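**Favness 0.6, Nachlese zum Job-System** (1/14)

Der Umbau des Schedulers in Favness ist seit gestern im Hauptzweig. Ein paar Notizen dazu, vor allem für die Leute, die nach dem letzten Thread wegen der Wartezeiten gefragt haben. Stand: Donnerstag, 18. Juni 2026.

2/14
Ausgangslage: eine globale Queue, ein Mutex, pro Kern ein Worker. Bei wenigen großen Jobs unauffällig. Bei vielen kleinen Jobs hängt fast alles am Lock. Im Profiler sieht man dann lange graue Balken zwischen sehr kurzen grünen.

3/14
Die Testszene heißt Murier und erzeugt 1.050 Jobs pro Frame, die meisten davon Culling und Animations-Sampling. Mit der alten Queue verbrachten die Worker mehr Zeit im `lock()` als in den Jobs selbst.

4/14
Neu: eine Deque pro Worker, nach Chase und Lev. Der Besitzer schiebt und holt unten, die anderen stehlen oben. Feste Kapazität, Zweierpotenz, Index per Maske. Dynamisches Wachstum habe ich weggelassen, ein Überlauf führt den Job sofort inline aus.

5/14
Die Speicherordnung war der unangenehme Teil. `bottom` mit `relaxed` lesen reicht beim Besitzer, der Fence in `pop()` muss aber `seq_cst` sein. Auf x86 fiel der Fehler nie auf. Auf ARM wurde gelegentlich ein Job doppelt ausgeführt.

6/14
Gefunden hat das Yaneth Ccori mit einem Stresstest, der jeden Job nur einen Zähler erhöhen lässt und am Ende die Summe prüft. Der Test läuft jetzt in der CI mit, 30 Durchläufe je Plattform.

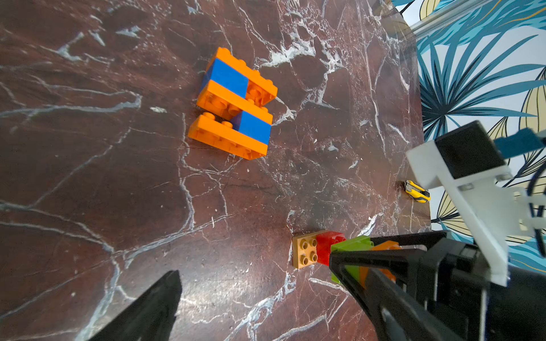

7/14
Zu den Abhängigkeiten: Jeder Job hat einen atomaren Zähler für offene Vorgänger und eine kleine Liste von Nachfolgern. Fällt der Zähler auf null, landet der Nachfolger in der Deque des Workers, der den letzten Vorgänger beendet hat. Die Daten liegen dann meistens noch im Cache.

8/14
Platz für Nachfolger: 6 Stück direkt im Job, danach eine verkettete Erweiterung aus dem Frame-Allokator. In Murier wird die Erweiterung nur vom Sync-Job vor dem Rendern gebraucht.

9/14
Warten: `wait(handle)` blockiert nicht mehr, der aufrufende Thread arbeitet solange andere Jobs ab. Nachteil – der Stack kann tief werden, wenn ein gestohlener Job seinerseits wartet. Fibers wären die saubere Lösung. Die kommen in dieser Version nicht, Rafail Sfakianakis hat einen Zweig dafür, der unter Windows läuft und sonst nirgends.

10/14
Leerlauf: erst kurz spinnen mit `pause`, nach 200 Fehlversuchen schlafen legen. Ein niedrigerer Wert kostet Latenz beim Frame-Beginn, ein höherer hält auf Laptops den Lüfter am Laufen. Der Wert ist konfigurierbar (`jobs.spin_limit`).

11/14
Antwort auf Tomos James von letzter Woche: Nein, Prioritäten gibt es weiterhin nicht. Asset-Streaming läuft in einem eigenen, kleinen Pool mit dem alten Mutex-Code. Dort ist die Last gering und der alte Code verständlich.

12/14
Was am API bricht:
- `JobQueue::push` entfällt, stattdessen `Jobs::submit`
- Handles sind nur bis zum Ende des Frames gültig
- Lambdas mit mehr als einer Cache-Zeile an Captures werden per `static_assert` abgelehnt

Der letzte Punkt betrifft vor allem das Partikelmodul von Alvarado. Jairo Chávez hat den Patch dafür schon eingereicht.

13/14
Offen ist noch das False Sharing zwischen `top` und `bottom`. Beide sind jetzt mit `alignas(64)` getrennt. Auf Kernen mit 128-Byte-Zeilen reicht das nicht, und `hardware_destructive_interference_size` liefert je nach Compiler etwas anderes. Vermutlich wird es eine Konstante pro Plattform.

14/14
Als Nächstes ist die Visualisierung in Tedwood dran, damit man Diebstähle zwischen den Workern als Linien sieht. Amparo Muñoz schreibt den Export, ich den Import. Fragen zum Fence in `pop()` bitte ins Forum, hier ist der Platz für Code zu knapp. Der Branch heißt `jobs-deque` und bleibt bis Ende Juni stehen.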